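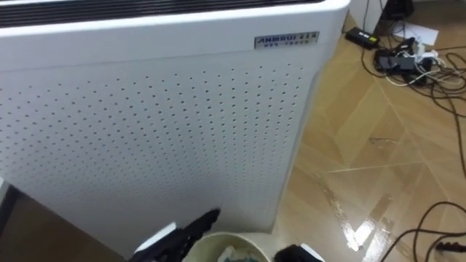
Cleaner runs fine but the room still smells of smoke in the morning. Filter, or something else?

Asked in Home and Apartment, Faronby boards

I rent a one bedroom on the second floor in Stunelstead. The people below me smoke, mostly in the evening, and by the time I get up on Sunday the room I use as an office is bad. The rest of the place is OK. I keep an air cleaner in there and run it on the middle setting from dinner until I go to bed, then on low overnight.

The filter has been in since last May. The light that tells you to change it has not come on. According to the manual it counts running time and comes on at 2000 hours. I vacuumed the outside of the filter once and it looked gray but not terrible.

Things I have tried: keeping the door shut, a towel along the bottom of the door, moving the cleaner from the corner to the middle of the wall. The towel made no difference. I also tried one of those gel tubs, which just made it smell like smoke and lemon.

Before I spend 32 dollars on a new filter I would like to know if that is likely to fix it. I don't want to start a fight with the neighbors and the landlord takes weeks to answer anything.

2 answers

Answer 1 (accepted)

A change light that counts hours doesn't know what the filter has been catching. Smoke uses up the carbon part long before the dust part is full. The dust part can look all right and still be pulling dust while smells go straight through. A year with smokers below is a long time for a thin carbon layer. Put your nose to the filter. If it smells like an ashtray, it is done, and it may be giving some of the smell back to the room when the fan is on low.

I would still look for where the air gets in before buying anything. One room being bad and the others OK usually means a gap in that room. In an older building the usual spots are:

Where pipes or heating lines come up through the floor
Outlets and cable plates on outside walls
The joint between the baseboard and the floor
Any hole somebody drilled for internet and never filled

Wait until the evening when they are smoking and get down low. A stick of incense held near the gap will show you if air is moving, or you can use a strip of tissue if you don't want more smoke in there. Go slowly and keep the windows shut while you do it.

Desks are a nuisance for this. Everything is pushed up against the wall and the wires are in the way, so people check the three walls they can reach and skip the fourth. 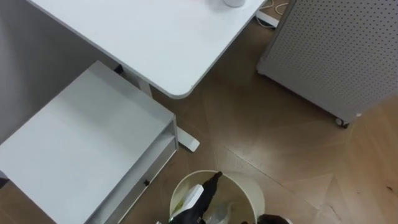
Pull it out a foot or so and do that wall too. In my last place the leak was exactly there, a hole for a phone line that was twice as wide as the line. I packed it with rope caulk, which peels off clean when you move out, so you don't have to ask the landlord. For outlets, get the foam pads that go behind the cover plate. Turn off the breaker first. A pack of 24 costs very little at Brurner and will do the whole apartment.

Then change the filter. Get one that lists the weight of the carbon, and skip the ones that only say "carbon layer." Do the gaps first, or the new one will go the same way as the old one.

Also run it on high for the evening and turn it down when you go to bed. You are running it low during the hours when the smoke has already got in.

Answer 2

Just change the filter. Mine smelled after eight months and I don't even have smokers near me, only cooking. I buy the Ha ones, part 611 for my machine, yours will be different so check the label inside the cover. Don't wash it, I did that and it was ruined.

Comment from the person who asked

Smelled the filter and yes, ashtray. Found a gap around the heating pipe too, big enough to get a pencil in. Is rope caulk all right next to a hot pipe or do I need something else?

Reply to comment

Not rope caulk for that one, it goes soft. Get a sealant rated for heat and read the temperature on the tube. Ask the landlord about that one in writing, since it won't peel off.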